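Oter Project
Home Method Results Data FAQ Contact
Research > Oter > Frequently asked questions

What is Oter about?
We wanted to know whether a robot arm can learn household pick-up tasks from recordings made by people holding a gripper, with no robot in the house at all. Oter is our name for both the method and the set of recordings behind it.

How many demonstrations did you use?
The main training set has 2,000. They were recorded in 11 homes. A further 198 were kept apart for testing and never used in training.

Is Oter the same as Forkex?
No. Forkex is our earlier training code, and Oter runs on top of it. You need Forkex installed first. Getano is the test bench we use for the arm.

Why soft objects?
Hard boxes are easy to score and easy to grip. Towels, socks, sponges and plush toys change shape when the fingers close, and a policy trained only on boxes did poorly on them in our first trials.

Did background matter?
More than we expected. A policy trained on plain tabletops often reached for printed flowers or letters on a cloth. Adding recordings on patterned sheets and covers removed most of those reaches - but not all of them. Small printed labels are still a problem.

Do you script the order in which objects are picked?
No. The person recording chooses. We tried a fixed order in the Furtună recordings and the policy learned the order better than it learned the grasps, so we dropped it.

Can I train on one graphics card?
You need 2 for the settings we report. One will work with a smaller batch, but we have not checked that the results match.

When was this page last changed?
June 26, 2020. The success figures on the Results page are from the same version.

What does a typical recording contain?
A heap of mixed soft things on a bed, sofa or rug, some of them partly under others.

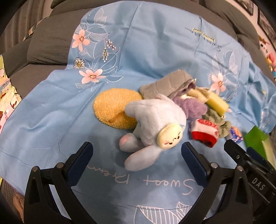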